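Trekero Alignment Mat, Full-Swing Version
Reviewed by Rawiri Ormsby
Sep 4, 2023

The Trekero is a roll-out practice mat with printed alignment lines, a ball-position scale and a removable turf strip. It is sold for indoor and driving-range use. I used it for 30 sessions, hitting 800 balls in total, split evenly between a net at home and the range. Clubs were a 7-iron, a gap wedge and a hybrid. I did not test it with a driver.

Construction

The base is dense rubber with a textured underside. On concrete it stayed put through every session. On short carpet it crept toward the target during longer irons and had to be pulled back every dozen swings. The mat arrives tightly rolled, and the front corners stayed curled for two days on a flat floor. Leaving a dumbbell on each corner fixed that.

The turf strip attaches with hook-and-loop backing along both long edges. The hold is good when new. After the first 100 wedge shots the leading edge began to lift a little, and pressing it down before each session became routine. The fibers in the strike zone are flattened now but none have pulled out. Replacement strips are sold separately.

Printed lines

The target line and the two foot lines are parallel as far as I could check with a steel rule. The ball-position scale runs from the center of the stance forward and back, in unlabeled marks. Numbers would have helped. I ended up marking my own wedge and 7-iron positions with paint pen, which has not rubbed off.

There is also a pair of diagonal lines for swing path. These are less useful. The angle is fixed and suits a mid-iron; with a wedge it suggests a path flatter than most teachers would want. I ignored them after the first week.

Impact feel

Firm, but not harsh. A shot struck slightly behind the ball still skids into it, so the mat hides fat contact the way most mats do. Compared with the Belholm strip I used last year, the Trekero gives a duller sound and less bounce of the club. My lead wrist was not sore after 100 balls in one sitting, and with the Belholm it usually was. Players who want honest feedback on low point should still practice on grass, or lay a towel behind the ball.

Cleaning

Ball marks come off with a damp cloth. Sand from the range works down into the turf fibers and needs a stiff brush. The instructions say to keep the rubber out of direct sun – I did, and saw no fading.
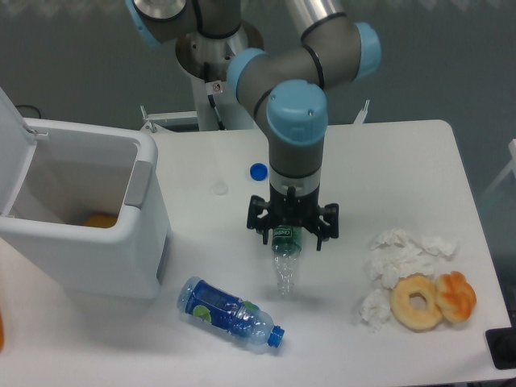 Water bottle held upside down over the table, with the bin open at left.

Verdict

A sound mat for irons on a hard floor, with accurate main lines and a turf strip that will need replacing in time. Not recommended for carpet. The Druvach is thicker and rolls out flat, but has no ball-position scale at all.

Stability: good on concrete, poor on carpet
Markings: good, except swing path
Turf: fair to good
Storage: good once broken in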